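Home | About | Studies | Join a panel | Contact

Call for participants: home organisation study

Foltar is recruiting adults aged 40 and over for a study of how people sort and label household storage. Participants attend 3 sessions in April and keep a short log at home.

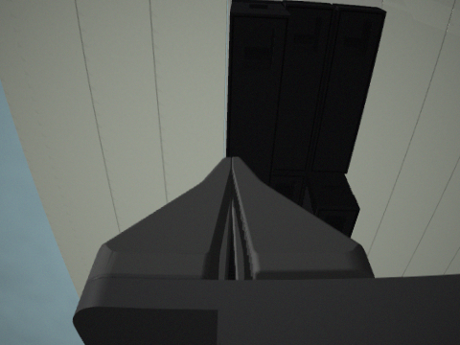 Black box-like forms on a pale surface.

Payment is $500 on completion. There are 20 places. Enquiries: Amparo Quintero, study coordinator.

Related
Baver sleep diary study
Miettinen colour labelling survey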